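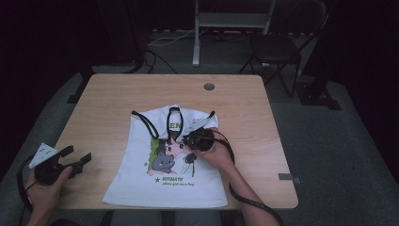
White T-shirt with a cartoon print, laid flat on a table, neckline to the far side.

Folding (T-shirts)

T-shirt folding is the household job of turning a washed and dried T-shirt into a small flat shape for a drawer, shelf, bag or shop display. Usually done on a table, bed or ironing board, sometimes on the knee. Also called flat folding, though that term covers towels and pillowcases too. For shirts with collars and buttons see Folding (dress shirts).

Laying out

Most methods begin with the shirt spread on a flat surface. Face up or face down depends on the method. Face down is commoner at home, as the print ends up on the outside when the shirt is turned over at the end. Face up is used for checking marks and for the quick pinch fold (see below). Neckline away from the folder, hem towards. Sleeves pulled out straight, creases smoothed from the middle outwards.

A table wider than the shirt helps. On a narrow one the sleeves hang off and drag the shoulders out of line.

Methods

Shop fold. Shirt face down, each side brought in to a line running down from the neck, sleeve doubled back on itself. Hem then brought up to the collar, once or in thirds. Gives a neat front with the collar showing. A board or sheet of stiff card is often put in the middle to keep widths the same, then slid out.

Half fold. Shirt folded lengthways, sleeve on sleeve, sleeves turned in, then folded up from the hem. Quickest to learn. Leaves a crease down the middle of any print, so less liked for picture shirts.

Pinch fold. Shirt face up and sideways on to the folder. One hand pinches at the shoulder, the other halfway down the body in line with it; the shoulder hand crosses over to the hem, the shirt is lifted, shaken and laid down over the remaining sleeve. Takes a few goes to get right.

File fold. As shop fold but carried on into a small block that stands on its edge in the drawer. Good for seeing all the shirts at once. Thin cotton tends to flop over.

Rolling. For travel mostly. Not strictly folding but normally listed with it.

Printed shirts

Large prints on the chest are stiffer than the cloth around them and do not like a sharp crease. Cartoon characters, lettering and slogans are usualy kept whole on the front panel, fold lines to either side. Wide designs may have to be folded anyway, in which case a loose bend is better than a pressed one. Two prints should not be stored face to face in a warm cupboard, they can stick. Plain paper between them is enough.

Faults

Lopsided collar, normally from sides of unequal width. Bulk at one end, from sleeves stacked in the same place. Twisted side seams are a making fault and cant be folded out; go by the neckline instead.

See also

Ironing
Laundry
Clothes storage
Folding board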